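Household Skills, Stage One
Handout 3: Fruit and the table
Drunham Evening Classes, Hirkbridge site
Tutor: Filipa Bragança

Welcome back, everybody, and thank you for the lovely pile of recipe cards left on my desk last time. I have read them all and will hand them back once I can find an envelope big enough.

We finished the last session halfway through the washing and drying of fruit, so let me pick that up first. Wash fruit shortly before it is going to be eaten or put out, under cool running water, rubbing the skins with your fingers. No soap, please! Citrus will stand a soft brush if the skin is dimpled and holds the dust. Small soft fruit wants a colander and a gentle hand, and it is best done last so that it doesn't sit about under the heavy things.

Drying matters more than people expect. Fruit put away damp goes soft where it touches its neighbour, and a single bad orange at the bottom of a bowl can spoil the lot (I speak from experience, the bowl in question being a wedding present from the Esteves side of the family). Leave a little space between the pieces and turn them once or twice.

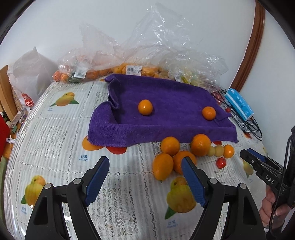

Sorting comes next, and we will give it a good 16 minutes in class, working in pairs. Put the larger fruit together and the small fruit together, and look each piece over for bruises, splits and soft patches as you go. A thick towel makes a very good resting place, and you can coax it into a sort of shallow tray, as with the purple one here, by bunching the left side into upright folds and raising a strip along the front. Two oranges sit on it quite comfortably. The tiny red fruits are the ones to watch on a table, being just the size to roll under something and be forgotten until March.

A word on tablecloths. Lace patterns are pretty and show fruit off beautifully, but juice does get into them, so keep cut fruit on a plate. If you do have a spill, blot it – don't rub – and rinse from the back of the cloth with cold water. Leonor Mota will bring her notes on stains next time, and they are far more thorough than mine.

For next session
Read page 9 of the Curnesmont booklet, the part on bowls and baskets.
Bring one clean towel and a few pieces of fruit, whatever you have at home.
Write a few lines on how fruit is kept in your own kitchen, and what you might change.

Spare handouts are in the tray by the door.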